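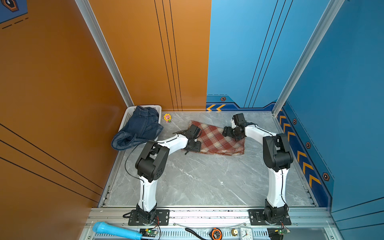 Both arms on the plaid cloth in the folding cell at Birkeck, with a basket and a pair of jeans in the corner.

The arm that failed did so without a sound, which is partly why it took so long for anyone to care.

Birkeck had been running its two-armed folding cell through the spring, and the numbers it passed to visitors were good. Out of 1000 attempts at a simple fold, the company said, 800 came out fine. I asked what happened in the other 200. I was told they were "mostly cloth problems."

Cloth is a handy thing to blame. It bunches, it slides, it never lies the same way twice. But when Fumiko Oda, a test engineer hired last October, went back through the logs, a good share of those failures had the same shape. One gripper pinched its corner, the other took hold of the far side, and then one arm stopped answering commands for 60 milliseconds. Its partner kept pulling.

With a tea towel, you get a crooked fold. With a heavier piece of fabric you get a motor straining against a motor, and on one run in the spring Oda found an elbow joint too hot to touch. The emergency stop had never tripped. According to the controller, nothing was wrong.

The controller software comes from Nindora, which says its product did what the manual promises. Each arm watches its own load and shuts down if it goes over the limit. Neither arm watches the other. Hattori, which supplied the motors, points out that they stayed inside their rating — just barely, and for much longer than anyone would choose.

So every part passed and the machine still failed. I have heard this story before, usually told by the people who sold the parts.

"They tested two good arms," says Nelly Zapata, who inspects small automation cells for insurers. "I'd like to see the test where one of them is bad."

Birkeck has since added a shared watchdog, a piece of code that stops both arms if either goes quiet. It calls the problem closed. When I asked how many times the fix had been tried with a deliberately stalled arm, the answer was 2. Both worked, I was assured.

Oda wants a few hundred more, with denim as well as light cloth, and a temperature sensor on every elbow. The sensors are on order. The cell, meanwhile, is back on its normal schedule, and Hundico, the laundry chain that was promised a trial unit, has not been given a new delivery date.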